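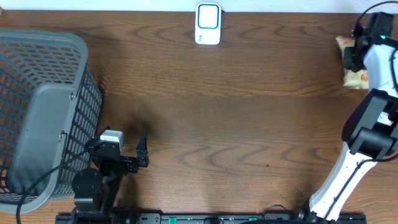 Who can join the robot club?

Any student at Sillora College in their first or second year of study, on any course. You do not need to be taking engineering or computing. Students in later years can come along as helpers, but places on the competition team go to first and second years.

Do I need to know how to program?

Not to start with. The first 2 sessions cover moving the arms by hand, stopping them safely and running a program that is already on the computer. After that most people pick up some Python as they go. If you would rather work on wiring, grippers or record keeping, there is plenty of that to do as well.

When and where do you meet?

In the Preda Building, ground floor, from 4.30 pm to 7 pm once a week in term time. The room number is on the noticeboard by the main stairs and changes each term. Please arrive before 5 pm if you can, as the outer door locks then and someone has to come down to let you in.

What does it cost?

Membership is free for the first term. From the second term it is £7 a term, payable at the student shop. This goes towards cable, screws, tape and replacement gripper fingers, which wear out faster than anything else we own.

What are you working on this year?

The main project is tidying a table with two arms. Household items are set out on a wooden table and the arms have to pick them up and put them in a basket. Items we use include small boxes, plastic gadgets and wrapped snacks. Each arm ends in a gripper, and the two arms share one rail along the front of the table.

Why is one arm black and the other white?

They are different colours so that we can tell them apart quickly when giving instructions. In our notes and in the software they are called "left" and "right" and never by colour, so please use those names in anything you write down.

Why are wrapped snacks used in the tests?

They are awkward. A crinkly packet changes shape when it is gripped and does not always come up the same way twice. A hard plastic item is easier to hold but can tip over or slide when the gripper touches it. We want the arms to cope with both kinds. The packets used for testing are kept in the drawer marked TEST and should not be eaten.

How is a run scored?

We use the rules of the Beltari Cup, the competition we enter. A run lasts 600 seconds. You get points for each item that ends up in the basket, and lose points for anything that goes on the floor or is damaged. If a person touches an item during a run, that item no longer counts. Moving the basket after the clock has started ends the run.

When is the Beltari Cup?

The regional round is in March. Teams have to send in a short report and a video of one complete run by the end of January, so we try to have everything working before we break up in December. The final is usually in May.

How many people are on the competition team?

Two drivers, one person on the computer and one reserve. Everyone else in the club can still attend on the day. The team is picked after the January sessions and is based on attendance and on how well people work together — being the quickest driver is only part of it.

What is the Cisness log?

It is the shared record of every run we have done, named after the room it was started in. It now holds 2334 runs, including the bad ones. Each entry gives the items used, where they were placed, which arm did the work and what went wrong. Please fill it in straight after your run. Entries written up a week later tend to say "dropped it" and nothing else.

Is it safe?

The arms are small and do not move quickly, but they can pinch. Keep hands off the table while the motors are on. Long hair should be tied back and lanyards taken off. The stop button is checked at the start of each session and everyone is shown how to use it before they run anything. Cables should be left where they are, and if one looks caught on something, stop the arm first and then free it.

Can I take equipment home?

The arms and their power supplies stay in the building. Spare gripper fingers and screwdrivers can be borrowed for up to a week if you sign the sheet inside the cupboard door.

Can I use the club for coursework?

Often, yes. Several students have used log data for their second-year project. You will need your tutor's agreement in writing, and club sessions come first if the table is needed.

How do I sign up?

Come to any session in the first three weeks of term, or leave your name and course at the Preda Building front desk. Bring your student card.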